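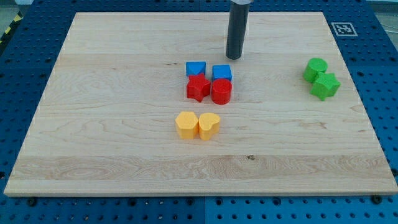
件名:同色ブロックの片付け動作で、接触しているペアを押すと片方が回転して離れる
製品:Plinero(押し動作プランナー)
構成:Trilamen アーム、円柱形の押し具、メープル天板、穴あき作業台
受付日:2022-04-09
状態:対応中(一部回避策あり)
優先度:中

報告内容
同じ色のブロックを隣り合わせに寄せる作業をアームにさせています。つかまずに、先端の円柱で天板の上を押して動かすだけの構成です。赤、青、黄、緑のブロックが二個ずつあり、丸、星、四角、家形、六角形、ハート形が混ざっています。
星と円柱の組はだいたい揃います。黄色の六角形とハート形の組が問題で、一度くっついた後に位置を直そうとすると、ハートのほうが六角形の辺に沿って回り、離れます。プランナーはもう一度寄せにいき、また離れる、という動作を繰り返して時間切れになります。
最終的にやりたいのは台所の引き出しや工具トレーの片付けです。ブロックはその前段階の確認用で、ここが通らないと次に進めません。

再現手順
一、原点復帰の後、作業台のマーカーで座標合わせを行う。
二、黄色の二個を天板の手前寄りに、接触した状態で置く。
三、目標を「黄色の組を右へ移動、接触を維持」に設定して実行する。
四、六角形側から押し始めた場合に発生する。ハート側から押した場合の発生は少ない。

期待する動作:二個が接触したまま移動する。
実際の動作:途中でハートが回り、隙間ができる。その後、再接近の動作に入る。

担当より(初回返信)
ログを受け取りました。確認したいことがあります。
・押し具の先端は天板にどのくらい近づけていますか。高すぎるとブロックの上側を押すことになり、傾きやすくなります。
・天板は作業台に固定されていますか。
・形状データは付属のものですか、自分で測ったものですか。

報告者より
先端の高さは天板から6ミリに設定しています。天板はボルト留めで、手で押しても動きません。形状は付属データをそのまま使っていますが、ハート形だけは付属になかったので、近い大きさの円で代用しました。
追記:照明を変えても結果は同じでした。

担当より
原因の一つはハート形を円で代用している点だと思われます。プランナーは登録された輪郭から接触点を計算するため、円として扱うと、実物の尖った側が相手に当たっていることが計算に入りません。押す力の向きが実際の接触点から外れ、回転になります。
輪郭を多角形で登録し直してください。頂点は19点もあれば足ります。これより細かくしても計算が遅くなるだけで、結果はほとんど変わりません。

報告者より
登録し直しました。同じ条件で63回実行し、離れたのは8回です。以前は半分以上離れていたので、かなり減っています。
残った失敗を見ると、離れる場所が天板の一部に偏っています。木目に節があるあたりです。

担当より
木の天板は場所によって摩擦が違うことがあります。現在の版では天板全体を一つの摩擦係数で扱っているため、その差は計画に反映されません。場所ごとの係数を設定する機能は要望として登録済みですが、公開時期は未定です。
当面の回避策は次のとおりです。
・押す速度を下げる。
・一回の押し距離を短くし、そのたびに位置を取り直す。
・接触した組を動かすときは、一個ずつ運んで目標位置で合わせる。

報告者より
一個ずつ運ぶ方法で試しました。失敗は減りましたが、時間がかかります。黄色の組を動かすだけで、人が手でやるより明らかに遅いです。
ここで一度聞いておきたいのですが、Plinero を家の片付けや作業場の整頓に使っている例はありますか。社内で「いつから実際の引き出しに使えるのか」と聞かれていて、答えに困っています。2月に Dubey の仕分け機を見せてもらったときは、部品がすべて決まった向きで流れてくる前提でした。うちの用途とは違います。

担当より
現時点での回答です。
作業場での用途は、条件が揃えば使えます。物の種類が限られていること、台が平らで固定されていること、輪郭がすべて登録されていること、急がないことが条件です。終業後に工具を決まった場所へ寄せておく、といった使い方なら、夜間に時間をかけて動かせるので遅さは問題になりにくいです。
家庭での用途は、お勧めしていません。引き出しの中には重なっている物、柔らかい物、登録のない物が入っています。押すだけの構成では重なりを解けませんし、壁際に寄ってしまった物を中央へ戻すこともできません。Rolier の吸着ハンドを併用する構成は試験していますが、布や紐では安定していません。
ブロックで起きた回転の問題は、引き出しではもっと頻繁に起きると考えてください。スプーン二本でも、接触したまま同じ向きで動かすのは難しい作業です。

報告者より
わかりました。社内には、引き出しは対象外、工具トレーは条件付きで可、と伝えます。
工具トレーについては、仕切りのない浅いものを使う予定です。縁の高さが先端の可動範囲に影響するか、教えてください。

担当より
影響します。縁の近くでは、縁と物の間に先端の直径分の隙間がないと、その側から押せません。縁から先端の直径より内側に進入禁止の帯を設定し、物をその中に入れない計画にしてください。設定画面の「作業領域」から変更できます。
最初は縁のない天板で、同じ大きさの領域を設定して試すことをお勧めします。実物のトレーに移すのはその後で構いません。

報告者より
今の天板に領域を設定して動かしました。緑の組を右寄りから中央へ戻す動作は問題ありません。星が円柱に当たった状態でも、円柱を先に逃がしてから星を動かす順序が選ばれていました。
青の家形と四角は、角の向きによってまだばらつきます。家形の尖った側から押す計画が出ることがあり、その場合は回ります。

担当より
家形は付属の輪郭に向きの誤りが見つかっています。修正版のデータを添付しました。読み込み後に座標合わせをやり直してから、同じ試験をお願いします。

社内メモ
・輪郭未登録の物を円で代用した場合に警告を出す(要望)
・場所別の摩擦係数(既存の要望に統合)
・「家庭で使えるか」の問い合わせが続いているので、対応範囲の表をヘルプに載せる。文面は未作成
・家形の修正データで再試験、報告者の結果待ち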